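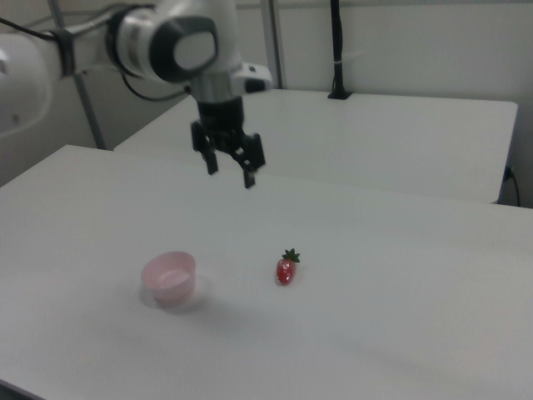
# Budgeting for a tabletop robot arm

**Budgeting for a tabletop robot arm** is the process by which a laboratory, school or small workshop decides what it can spend on a robotic arm, and later discovers what it has spent. The term usually covers the arm, its gripper, the furniture, the cabling, any cameras, and the objects the arm is expected to handle. These last are often the cheapest items in the plan and the hardest to get through purchasing. A pink plastic bowl and a toy strawberry make a perfectly respectable test setup, but neither has a natural home in a column marked "capital equipment."

## Scope

A first budget tends to consist of a single line reading "robot." Experienced buyers split it into four groups:

- **The arm**, including its controller and whatever license allows the two to speak to each other
- **The end of the arm**, meaning the gripper, its mount and spare fingers
- **The room**, including tables, posts, power and cable routing
- **The task**, including objects, containers and replacements for both

Quotations are most detailed for the first group. Overspending is most common in the third.

## The arm

Reach and payload are the figures most often compared, and payload is the one most often overbought. Planners picture the heaviest thing the arm could ever be asked to lift, add a margin, and then spend two years moving plastic fruit. A sensible method is to weigh the actual objects, add the weight of the gripper, and resist the next model up until a second person has asked for it.

Delivery is commonly quoted apart from the arm itself. In the Lindsay workshop plan, a teaching-lab proposal often passed around among small buyers, freight and unpacking came to $400, which the original draft had listed as "n/a."

## The gripper

Two-finger parallel grippers are the usual starting point for pick-and-place work. They are easy to explain to a budget holder, who can generally be persuaded that a hand is needed. The Lindsay plan compared a Cetent gripper at $2,394 with a Gunovix unit at $2,000. The Gunovix was chosen on price. Its adapter plate was sold separately, as was the cable, and the saving was last seen heading toward the shipping department.

Buyers are advised to ask three questions before signing:

1. Does the mount fit the wrist of the arm being bought?
2. Is the cable long enough to follow the arm through its full range, with slack at the joints?
3. Can the fingers be replaced without sending the whole unit back?

The second is the one most often skipped. A cable measured with the arm folded neatly at rest will be short everywhere else.

## Tables and fixtures

Office tables are frequently proposed for robot work on the grounds that they are already there. Some are adequate. Others wobble when the arm stops quickly, and the wobble is then reported for several weeks as a software fault.

Plain, matte tops are preferred where cameras will be used, as glossy ones throw reflections. A second table behind the work area is a common addition. It gives poles, power leads and mounts somewhere to stand outside the area being worked on, and it should be budgeted at the start, before somebody's desk disappears.

Clear surface has to be planned as well. An arm needs room to approach an object and retreat from it, and a table filled to the corners will be either cleared or swept.

## Test objects

Toy food is popular because it is light, cheap and does not rot over a holiday. It also comes in shapes that are rude to grippers: a strawberry tapers, sits on its side and has leaves at one end. Bowls with a slight flare at the rim offer a forgiving target for early trials.

Objects should be bought in multiples. They roll under things, and manufacturers change the shape without notice. The Lindsay plan allowed for 42 small items, a figure the reviewer marked "excessive" in June and did not mention again.

## Running costs

Software support, usually billed yearly, is the largest predictable cost after purchase. The Gokix planning sheet, a spreadsheet template written by Evander Purves, gives it a row of its own, along with staff hours for setup and a row labeled "Cables, further." Purves recommends filling in that last row first. Users who have deleted it to make the total look better can restore it from the hidden tab, where he also keeps a copy.

## See also

- Equipment depreciation
- Parallel gripper
- Petty cash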